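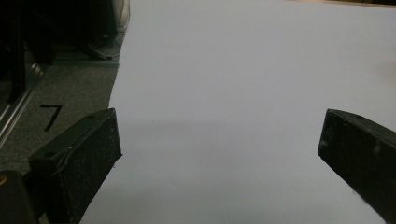

Bay 7, fingers open over the sheet.

List: gripper-practice
From: Pritavton bench group
Date: December 26, 2018
Subject: Re: Draft bench rules, section 6 (start and end of a recording)

Tomoyo Sakamoto wrote:

> We are trying to use the Jiddale draft at our Borden site and
> section 6 is giving us trouble. It says a recording should begin
> "with the gripper open and the work area clear." Two of my people
> read that as the whole table. Two others read it as the space
> between the fingers. We went back over 200 recordings made since
> July and threw out 17 for bad starts, which left 183, but I
> suspect another reader would have thrown out a different 17.
>
> Also, does anybody number the bays in a way that ends up in the
> recording itself? We use a log sheet and the log sheet is wrong
> more often than I would like.

Tomoyo,

We had the same argument over section 6 at the Pagano site. What we settled on is that "clear" applies to the space between the two fingers and the part of the sheet under it. The object for the task can be elsewhere on the table. If the rule covered the whole table, you could never start with the object already in place, and most of our tasks need that.

The wording we use is:

6.1 Fingers open to the stop, both tips in view.
6.2 Nothing between the fingers and nothing touching them.
6.3 Hold still for a slow count of two before moving.
6.4 End the same way.

We apply 6.1 to each hand separately. A two-handed task with one gripper open and one closed is not a valid start, even if the closed one is not used until later. 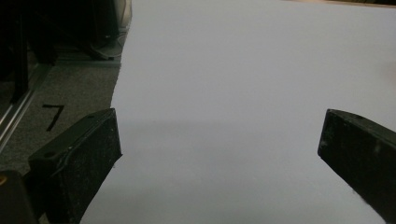

Bay numbers were our problem too, and the log sheet was the weak point for us as well. People copied the number from the row above. We now write it by hand on the carpet in thick black strokes, large enough to read from the gripper camera. The 7 comes out just past the left finger, beside the edge of the white sheet, and a reviewer can read it without opening the log. Put the number where the camera will see it at the start position, and check it from a recording before you make it permanent. Our first try was too close to the table and the sheet covered half of it.

The Jiddale draft says nothing about the wear on the fingers, and I would like to see a line added. Ours pick up pale scuffs and specks on the faces. We don't reject a recording for that. We do wipe the fingers at the start of a shift, and we look at the screw holes for cracks at the same time. Borden may want to do it more often if you are handling anything dusty.
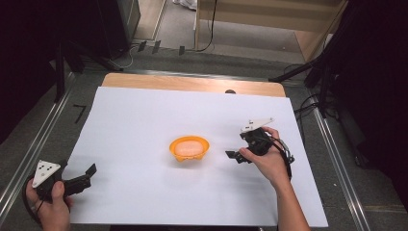 Two grippers, one bowl. Marker plates face up and uncovered.

For two-handed work we added a rule of our own, which Borden is welcome to copy:

6.5 Before the count, check that no sleeve, cable or hand covers either marker plate. Keep the cable behind the wrist or hanging clear of the table.

That one gets broken more than the others. The cable drifts forward over a long session and the operator stops noticing it. When we reviewed a batch of 98 two-handed recordings, most of the rejects came under 6.5 and very few under 6.1 or 6.2.

Cables on the floor belong in section 4, and I think the current text there is too loose. It asks for a "tidy" floor. I would ask for a marked walking path with no cable across it, and leave the rest alone.

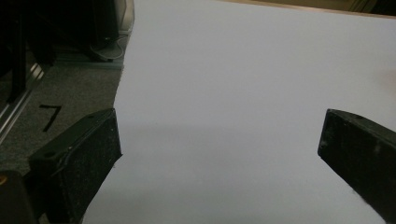 Both tips in view, sheet clear between them. Passes 6.1 and 6.2.

On your 17, I would send them to a second reader with no notes attached and see how many come back the same. If you want, we can swap a set with you. Tell me which format you keep them in. Ours are cut to one recording per file with the bay number in the name.

I'll send the wording for 6.1 through 6.5 to the draft editors unless someone objects on the list. The finger wear line can go in with it or wait for the next round.

Pritavton bench group, Pagano site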